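Talk notes — residence cards, what changes and what doesn't
Mambridge library, upstairs room, 14 Jan 2024
Same talk as Clomness but shorter. Skip the history bit if we start late.

Hello, thanks for coming, toilets are down the stairs and left. Say who I am. NOT a lawyer, not from the ministry. Advice desk, that's all. Can't look at anyone's papers in front of the room, come and find me after.

Start with the question everyone came with. Is my old card still good? Yes, until the date printed on the front. The new card doesn't cancel the old one. Say it twice, slowly. At Clomness half the room had been told otherwise by a cousin or an employer.

What was announced. New residence cards, printed by Dahlgren, the old printer's contract has ended. Different size, same as a bank card now. Photo on the left. Address is NOT on the card any more, it's held on file. People will worry about that when a bank asks for proof of address — use a council tax bill or the tenancy, the card never really worked for it anyway.

Who has to do something now:
Anyone whose card runs out before the end of July.
Anyone with the wrong name or wrong date of birth on the card (bring the birth certificate, the long one).
Anyone whose card is lost or won't scan.
Everybody else can sit tight. Please sit tight. The queue is long enough.

The queue. Figure we were given is 4000 applications waiting across the region. Mambridge office is the biggest share of it, don't have the split. Don't guess if asked. Was told the office is taking them in date order and I've no reason to doubt it, but two people from the same street have had very different waits so be careful how I put this.

Booking. All through Zutar now, no more turning up and taking a ticket. Zutar is the booking site, it does not decide anything. Go through it quickly:
Have the old card number ready, it's on the back, bottom line.
Use an email address you can open on the day. Not a work one you might lose.
Pick the office first, then the date. If you pick the date first it throws you back to the start.
Slots get added early in the morning. Look before breakfast.
Booking is free. If a site wants money for a slot it's the wrong site. Close it.

No internet at home — the desk downstairs will book for you, or the desk at Clomness. Bring the old card and a phone that recieves texts. Borrowed phone is fine so long as you'll see the person again.

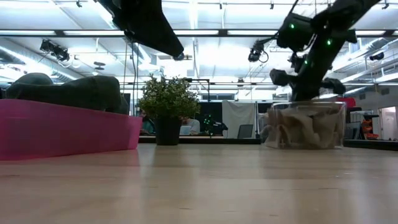

Someone at Clomness asked why a renewal should need fingerprints all over again when the office took them last time and presumably still has them. Fair point and I didn't have a good answer. What I've been told since — prints from the old system weren't moved over, so every adult gets done again, once, and then they're kept for the next renewal. Children no prints, photo only. If that changes I'll put it on the board by the door.

What to bring. Read it out, then hand round the sheet.
Old card, even if it's expired, even if it's in two pieces.
Passport if you have one. If the passport is at an embassy bring the receipt from the embassy.
Proof of address, less than three months old. Phone bill not accepted!! Mobile or landline, neither.
The booking reference, on paper or on the phone.
Fee, by card only. No cash at the counter.
Photos — no need, they take it there. Don't pay the shop on the corner for photos.

Fee hasn't gone up. Still the same as last year. There's a waiver form for people on certain benefits, ask for it AT THE START, they can't refund once it's gone through the till. I've seen this go wrong more than anything else on the list so lean on it.

At the appointment. Short. Most of it is waiting. Window, papers checked, fingerprints, photo, pay, receipt. Check the spelling on the receipt before you leave the window. Every letter. Also the hyphen if you've got one. If it's wrong on the receipt it'll be wrong on the card, and then it's back to the begining with a new booking.

Keep the receipt. The receipt plus the old card together count as proof for 90 days. Employers and landlords should take that. Some don't — we have a letter you can give them, pile on the table, take a couple.

How long. Official answer is 23 working days from appointment to card. Working days, so don't count weekends or holidays. It comes by tracked post, someone has to sign. If you live in a shared house put your full name on the letterbox, surname isn't enough, the postman will take it back. After two missed goes it returns to the Mambridge office and you collect it there, with the receipt.

Travel. Careful here. If your old card is in date, travel on it. If it's run out and you only have the receipt — the receipt is not a travel document. You may get out and not get back. Ring first, or come to us first, before buying tickets. If it's a funeral or a serious illness there's an urgent route, needs a letter from the hospital or the undertaker, in English or with a translation. Not quick quick but quicker.

Moving house between the appointment and the card coming. Tell them online, the same day if you can. Post redirection doesn't work on tracked items from the ministry. Found that out the hard way with a family in Clomness, card went back and forth, they ended up four weeks late.

Students — check the end date on your course letter matches. If the course got extended get a new letter BEFORE booking.

Things I don't know (say so, don't waffle):
Whether there'll be extra opening on weekends.
Whether the small office at Clomness will get its own fingerprint machine. Asked, no reply yet.
What happens to cards with no end date. There's meant to be guidance. Don't bin them, don't let anyone take them off you.

Questions. Keep them general. If somebody starts on their own case, stop them kindly, and see them after at the side table. Repeat each question out loud, the back rows can't hear.

If there's time — show the Zutar page on the big screen, do a dummy booking up to the last step and then come OUT of it. Don't press confirm. Took a real slot last time.

Sheets by the door, three languages, more being done. Next drop-in is on the sheet. We have to be out of the room by 4 so chairs back against the wall please.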